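Home | Contents | Previous Chapter | Next Chapter | Glossary | Index

Household Storage and Order: A Foundation Course
Wasero Learning Series

CHAPTER 2
Small Containers and Their Places

Every household keeps a large number of small containers. Bottles of water and tea, food boxes with lids, medicine, spices, craft supplies and samples of many kinds all pass through the same few rooms, and most of them come to rest on a table before they are put away. This chapter is concerned with that stage of the work. It treats the table as a sorting surface and explains how items of different size, shape and purpose should be set out on it.

Chapter 1 dealt with cupboards and fixed shelving. The student will recall that a shelf has one open side and that items at the back are hard to reach. A table may often be approached from more than one side, and this changes the order in which things are laid down. Tall items are generally placed along the far edge. Low items are placed nearer the person doing the sorting. The middle of the surface is kept for the group that is being handled at the time.

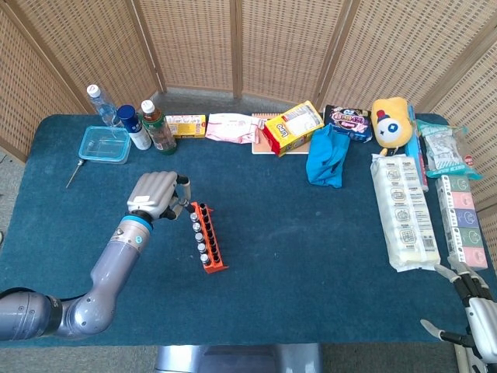 Containers of the same size should be kept together in a rack whenever one is available. A rack holds narrow vials and tubes upright, keeps their caps in line and allows the whole group to be moved at once. Bottles and food boxes do not need this support - their bases are wide enough to stand alone - but they should still be given a definite row. Pointed or very thin tools are laid flat, away from the edge, and are never left among the lids.

The surface itself deserves attention. A cloth with a soft nap reduces noise and keeps light items from sliding. It also holds crumbs and dust, and it should be brushed before each use and washed when stained. In the Juvance method, which is studied in Section 2.3, the cloth is changed in July and again at the end of the year.

The exercises for this chapter require 30 minutes of preparation and 35 minutes of practical work. Students should read Section 2.1 before they begin and should have a clear table, a cloth and a notebook at hand. Labels are not needed until Section 2.4.

Sections in this chapter
2.1 Grouping by height and width
2.2 Racks, trays and boxes
2.3 The Juvance method
2.4 Labels and records

Text revised 31 December 2020

Related titles
Tastier: Planning the Home Pantry
The Ignacio Workbook of Kitchen Order
200 Questions on Household Storage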